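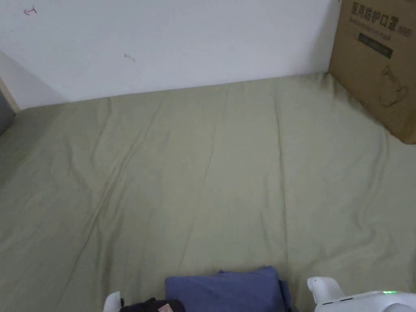 Pleker

Pleker is a hand-held gripper kit for recording household chores, sold by Fultine since September of last year. You hold it, you pick things up with it, and what you did gets saved so that a robot arm can be trained on it later. I've been keeping this page up for the wiki since I bought mine, so it's partly a reference and partly me talking about my own kit – please add yours if you have one!

Contents of the kit

The standard box has the gripper, a charging cradle, a spare set of fingers, a head strap and a short printed guide. The gripper weighs 535 grams with the fingers on. That sounds like nothing, and for the first half hour it is nothing, but my wrist starts to complain after that (I have small hands, so take it with a grain of salt). The body is white plastic and so are the fingers, which have rounded tips. I like those tips a lot for bedding and clothes, because they slide under a fold without snagging it.

There's also a bare version with no head strap, for people who already have a camera they're happy with.

History

Pleker was designed by Demetrio Mateos, who had earlier worked on a warehouse picker called the Pacheco. The Pacheco never went on general sale, but a few people on here have used one and tell me the trigger feels very much the same. Fultine picked up the design and made a first run of 2,000 units. Mine is from that run. The second run has a stiffer trigger spring and a longer charging cable, and as far as I know nothing else changed.

Recording

A session starts with a long press on the trigger and ends with another one. In between you just get on with the job. I do mostly laundry and bed work: folding shirts, moving clothes from one end of the mattress to the other, pulling a fitted sheet straight. Small jobs suit it best. Anything you can finish in a minute or two makes a nice clean recording, and anything longer I split up.

It does take practice. My early folds were terrible, because I kept rushing and letting go of the cloth before I'd put it down. Slow hands, wide openings, and a pause before each grab – that's the whole trick as far as I'm concerned.

The memory holds 170 minutes. Moving it all to a computer goes by cable only, and you need the free desktop program from Fultine, which is plain but works fine on my old laptop.

Trornance service

Trornance is the paid side of things. You send in your recordings, and they come back sorted into separate tasks, with the bad takes marked. I tried it for 3 months. The sorting was very good on clothes and a bit hopeless on kitchen stuff, where it kept lumping cups and bowls together. I let it lapse, but I'd go back if I had a big batch to get through.

Known problems

Thin fabric can slip out if you grab only one layer. The trigger on first-run units gets loose with heavy use, and Fultine swapped mine by mail without any fuss. The head strap runs large.

See also

Pacheco (picker)
Trornance
Fultine

Last edited 31 July 2022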